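Section 5. Picking artificial stems from an open bin

Applies to the Skuvine arm kit with the Idik two-finger gripper and Arar control software. Written for Sriwong packing rooms by Rungnapa Prasertsri and checked at the bench by Boonmee Ratanaporn. Use this section in place of the "Soft goods quick start" leaflet in the Skuvine box. The leaflet assumes the item is a folded cloth or a soft toy, and large parts of it do not work for flowers.

Sections 3 and 4 (mounting the arm, fitting the gripper) must be finished and signed before you begin.

5.1 What the kit claims and what we rely on

The sales sheet says Skuvine "picks any stem, first time". We have not been able to repeat that. In our October trial we ran 200 picks with mixed artificial stems, and the results split sharply by type. Single-headed stems with a bare lower stalk were easy. Branching sprays with several heads were a good deal less so, and hydrangea was the worst of the lot. Please do not quote the sales sheet to customers.

The sheet also gives a life of 4,000 grips for the finger pads. It does not say what was being gripped. Inspect the pads as set out in 5.7, whatever the counter in Arar tells you.

We rely on the kit for three jobs: lifting one stem out of a bin, holding it still while it is checked, and putting it down in a second container. Bunching and wrapping remain hand work.

5.2 Before you start

You will need:

One open bin, light-coloured, with no lid and no loose lining
Artificial stems of one type only
The plain grey test rod from the Skuvine box
A clean dry cloth
The release key for the gripper

CAUTION: Keep hands, sleeves and lanyards out of the working area whenever the arm has power. Read the warning labels on the arm before the first run and do not cover them with tape or cable ties.

CAUTION: The "gentle" setting in Arar limits the closing force of the fingers. It has no effect on the speed of the arm. The leaflet is unclear on this and two people here read it the wrong way.

5.3 Placing the bin

1. Set the bin flat on the bench within reach of the arm. The manual allows any distance up to the full reach. We found that the wrist runs out of tilt well before that, so keep the far wall of the bin within 300 mm of the centre mark.

2. Clamp the bin or stand it on a non-slip mat. If a leaf catches on a rim or in a ventilation hole, an unclamped bin will travel with the stem.

3. Turn off any lamp that shines straight into the bin. Smooth plastic floors throw back a bright patch, and Arar tends to lose the edge of a stem that crosses it. Overhead room light is normally enough.

4. Look at the live view on the Arar screen. If the floor of the bin shows as flat white anywhere near the stems, lower the exposure one step at a time until the ridges in the floor can be made out again.

Note: The software has an "auto glare" tick box. We leave it off. It darkens the whole picture, and green stems in a shaded corner then vanish altogether.

5.4 Loading the stems

1. Shake out each stem and spread the heads by hand. Stems that have been boxed flat will lock together by their leaves.

2. Lay the stems in the bin with the cut ends pointing towards the arm. Crossed stems are allowed, according to the manual. Boonmee's view is that they are allowed in the sense that the software does not complain. Keep crossings to a minimum.

3. Remove any leaf or floret that has already come away. Loose bits on the bench are a nuisance as well, as Arar sometimes offers them as a pick.

4. Do not overfill. If you cannot see any floor between the stems, take some out.

5.5 Setting the approach

1. In Arar, open Pick, then Approach, and choose "Manual". The "Smart" option aims for the largest thing it can see. With hydrangea that is always the flower head, the one part we do not want squeezed.

2. Jog the gripper with the fingers fully open. Bring it in low and line the fingers up on either side of the stalk.

3. Check the gap on both sides. The stalk should lie midway between the fingers. If it sits nearer to one finger, shift sideways before closing. The gripper will not centre itself, despite the wording on the carton, and it will drag the stem across instead.

4. Close the fingers at the lowest force setting and stop at first contact. Then raise the force one step.

5. Compare your screen with the two camera views that follow. In the first, the fingers are wide apart and the stem lies towards the left one. In the second, the green stem end is between the pads, with the flower heads and leaves spreading out above.

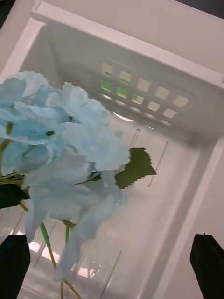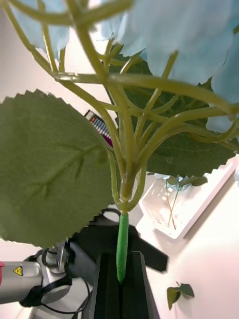
6. If the live view resembles the first picture, go back to step 3. If it resembles the second, save the position under the name of the stem type and go on to 5.6.

7. Leaves are the usual obstacle. A broad leaf between the camera and the gripper can hide a good part of the arm, and Arar may then show "Target clear" when nothing of the kind is true. Trust the view on the screen over the message.

5.6 First lift

1. Set the lift speed to the lowest value. The default is too quick for anything with a heavy head.

2. Press Step, not Run. The arm will raise the stem and pause. Keep one hand on the stop button throughout.

3. Watch the lower end of the stem. Many artificial stems are wrapped or coated at the end, and the coating can turn between the pads while the wire inside stays where it is. If the head swings round, lower the stem, open the fingers and take a fresh grip higher up.

4. If a second stem comes up with the first, lower both and part them by hand with the power off. The leaflet suggests the "Shake" routine for this. We tried it. It parted some of the stems and took petals off several more, so we do not use it.

5. When the stem is clear of the rim, press Step again to move it across to the second container. Allow more height than you think you need. The software measures from the fingers and takes no account of foliage hanging below them.

6. Lower the stem, open the fingers fully, and withdraw upwards. A sideways withdrawal will hook the leaves.

7. Repeat with four more stems of the same type before you switch from Step to Run. If any one of them slips, start again from 5.5.

Note: Arar reports each lift as "Success" once the fingers have closed on something and the arm has reached its top position. It does not check whether the item is still there at the end. For this reason the success figure on the dashboard should not be used in any report. Count what is in the second container.

5.7 Care of the finger pads

1. Switch off at the wall and wait for the status light to go out.

2. Wipe both pads with the dry cloth. Do not use spirit. Skuvine says it is safe and Idik says it is not, and as Idik supplies the pads we have gone with them.

3. Close the fingers by hand with the release key and look at the gap between the pads from the side. It should be even from top to bottom.

4. Grip the grey test rod at the lowest force and pull gently. If it slides, clean the pads again. If it still slides, change them as a pair.

We have changed pads well short of the stated life. Coated wire seems to be hard on them. Keep a spare pair at the bench and note each change in the log.

5.8 Faults

Message "No target", stems plainly in view
Too much glare, or exposure set too low. Repeat 5.3, steps 3 and 4.

Message "Target clear", a leaf in the way
Known fault. Reported to Arar, who have marked it as working as intended. Move the leaf.

Fingers close beside the stem
Saved position is for another stem type, or the bin has moved. Check the clamp, then repeat 5.5.

Arm stops part-way through the lift
Usually a leaf caught in a ventilation hole or under the rim. Power off and free it by hand. Do not press Resume with the stem still caught.

Stem drops on the way across
Grip too low on the coated end, worn pads, or lift speed back at its default. The speed setting returns to default after every software update, with no notice on screen.

Wrist cable pulls tight when the arm turns
Slack has been taken up by a tie placed too near the joint. Refit as in Section 4.

5.9 Stem types not approved

The following are still to be picked by hand: anything with berries on wire, trailing ivy, glittered foliage, and any spray wider than the bin. Skuvine lists all of these as supported. If their engineer offers to demonstrate, ask to see the full run with the counter visible, and send the result to Rungnapa with the stem code.

Hydrangea is approved in Step mode only until the next round of tests has been signed off.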